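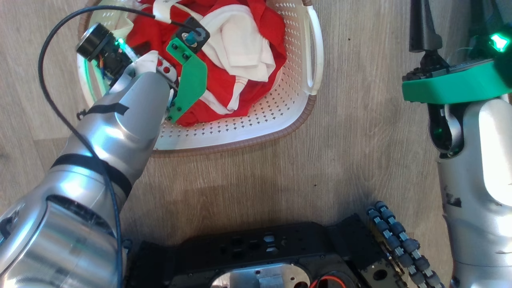 Stosow Opens Its Laundry Room Doors for a Season of Shared Washing and Folding

FOR RELEASE IN AUGUST

STOSOW – The Stosow Wash House is delighted to announce that its new folding room will open to neighbors this August, with 16 folding tables, a long wall of open shelving and, we are happy to say, enough elbow room for a king-size fitted sheet and the two people it usually takes to wrestle one into a square. The room sits right beside the washers and dryers our regulars already know, so a basket can travel from drum to table in a few steps, without a trip through the parking lot in the rain.

Anyone who has visited us on a busy Saturday will understand why we are so pleased. For years the folding has been done on top of the machines, on the bench by the window, on car hoods in good weather and, on one memorable afternoon, on the counter of the sandwich shop next door (they were very gracious, and we bought a lot of sandwiches). The Wash House handles 3000 loads in an ordinary month, and every one of those loads has to end up somewhere once it comes out of the dryer. Now it has a place to go.

The project took over the old storeroom, which had held spare parts, holiday decorations and a great many boxes that had not been opened in a very long time. The space was cleared over the spring and given fresh paint, brighter lights and a row of hooks at two heights, so that children can hang up their own jackets and shirts while the grown-ups work. The tables were made to order by Pelon, a small furniture workshop a short drive from town, and they stand a little taller than a kitchen table, which our backs have already come to appreciate during the trial evenings.

Along with the room comes something we have wanted to offer for a long while, the Flumness Basket Library. It works much the way you would expect. A customer who arrives with laundry in a trash bag, a suitcase or a tired cardboard box may borrow a proper basket for the visit, or take one home and bring it back with the next wash. We have always had a soft spot for the plain white plastic laundry basket with holes in its sides and a good curved handle at the end, the kind that holds a heap of crumpled red and white things as cheerfully as it holds a stack of towels. There is no fee and no deposit, and the sign-out sheet hangs by the door.

Opening day will be on a Saturday, beginning at nine in the morning, and we hope it will feel more like a visit than a ceremony. There will be coffee, lemonade and cookies at the front counter. There will be friendly demonstrations through the morning on sorting reds from whites before they have a chance to meet in the water, on reading those small and rather mysterious symbols on care labels, and on folding a fitted sheet. There will also be a mending corner for loose buttons and dropped hems, so please feel welcome to bring along the shirt that has been waiting on the back of a chair since winter.

The folding room was paid for out of the Wash House's own savings and by gifts from the neighborhood, which came to $1375 and included a good deal of it in quarters. We are more grateful than we can easily put into a press release. Those gifts bought the shelving, the hooks and the first set of library baskets, and a card by the door will say thank you to everyone who pitched in.

The room will be open whenever the Wash House is open, seven days a week, and there is no charge to use it, whether the laundry was washed here or carried over warm from the dryer at home. Groups with a large amount to fold, such as sports teams with a season's worth of uniforms or families getting ready for a move, are kindly asked to stop by the counter beforehand so that a few tables can be set aside for them.

Visitors coming by bus should get off at the Iyamu Street stop and walk toward the blue awning. Parking is available behind the building, and the rear entrance has a ramp wide enough for carts and strollers.

Questions about the folding room, the Basket Library or the opening may be asked in person at the front counter of the Stosow Wash House during regular hours.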